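Dorkmont Workshop Records Household Chores to Train Robot Hands

DORKMONT — On the second floor of the old Kirkby mill, people are paid by the hour to fold dish towels, sort mail and pick up plastic bags. They do it with a gripper held in one hand, and a camera on the gripper records every attempt.

The recordings go to Skavier, a company that is building software for robot arms used in laundries, stockrooms and kitchens. Skavier opened the workshop in the spring and plans to keep it running at least through November.

"We need to see people do ordinary things many times, in many slightly different ways," said Nazma Siddiqui, who manages the site. "A person closes the gripper a little early, or comes in from the left, and the system can learn from both."

The company calls each attempt a demonstration. A worker squeezes the handle to bring the fingers together, does the task and sets the tool down. The recording is then checked for length and focus before it is added to the collection. Demonstrations that end in a drop are kept too, but they are filed separately.

So far the workshop has saved 1,365 demonstrations with thin plastic bags alone, Siddiqui said. Boxes and cups took far less time to cover. A box keeps its shape when it is picked up, and a bag does not.

Yaqin Bai, an engineer who works on the learning software, said film plastic has been a weak spot since the first tests. The software has trouble telling where one layer ends and the next begins, and it often closes on air or grabs too much at once.

"With a mug you can say where the handle is," Bai said. "With a bag I can't tell you where anything is until somebody has hold of it."

Her group asked the workshop to record more pinch grasps, in which the gripper takes a small gathered section of the bag and leaves the remainder free. Workers had been going for the rim most of the time, and the software had picked up the same preference. When a bag lay with its rim tucked under, the robot arm in Skavier's lab would wait or reach for the wrong side. 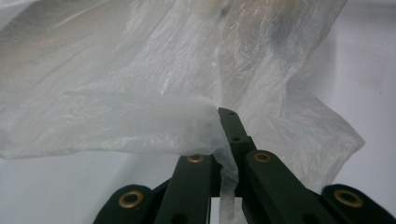

A gathered strand of a thin plastic bag between the gripper's fingers, seen from the camera on the hand-held tool.

The new instructions took effect on a Sunday, when the building is quiet and the staff can change the station setup without stopping a shift. Workers now crumple the bag before each attempt and turn it by hand, so that no two starts are quite alike. They have also been asked to slow down during the last part of the reach.

Gayan Samarakoon, who has worked there since the opening, said the bags took some practice. He came to the job from a packing line and was used to moving fast.

"They told me my recordings were too quick to be much use," Samarakoon said. "I do it at maybe half the speed now. My wrist likes it better anyway."

Shifts run four hours, with a break every 45 minutes. Workers may switch tasks at the break if another station is free. Siddiqui said the tool's weight was the most common complaint in the first weeks, and a counterweight strap is being tried at two of the stations.

Workers sign a release before they start. Faces and voices are left out of the saved recordings, according to the company, and names are replaced with a station code. Skavier has not said whether it will share the collection with other groups.

The bag recordings will be used in a trial at Bepari, a commercial laundry across town that receives much of its linen in plastic liners. Karthik Bhattacharjee, the plant manager, said employees there now pull the liners off by hand and drop them in a bin for recycling. He expects one robot arm to be placed at the end of the receiving line, with a person working beside it.

Bhattacharjee said the trial will not change staffing. No start date has been set.

Skavier is taking applications for evening shifts, which begin at 5 p.m. Applicants must be at least 18 and able to stand for most of a shift. Forms are available at the mill's front desk.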